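Chapter 6
Showing a Robot a Task

A robot can be taught a task without a line of motion code. The teacher guides the arm by hand, or drives it from a distance with a pair of controllers, and the robot records each joint position along the way. One complete run is called a demonstration.

This chapter follows the shelf task from the Mukiva project at Burkness, in which items are moved to and from wire shelving.
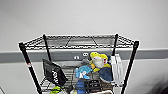 Reading time: 14 minutes

The Mukiva set holds 3,537 demonstrations. Of these, 868 were guided by hand and the rest were driven by remote control. Hand guiding is easier to learn, but the teacher's arms can block the head camera. Remote control keeps the teacher out of view and takes more practice.
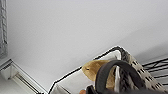
Soft goods and looped handles are hard for both methods. A handle changes shape when it is touched, so two runs are never quite alike. Teachers were told to approach slowly and to pause before closing the gripper.

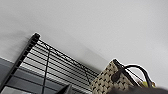 Wrist views change quickly as the arm turns, and a teacher who relies on them alone can lose track of the shelf. Section 6.1 compares the two camera positions. Section 6.2 covers the 203 runs that were thrown out.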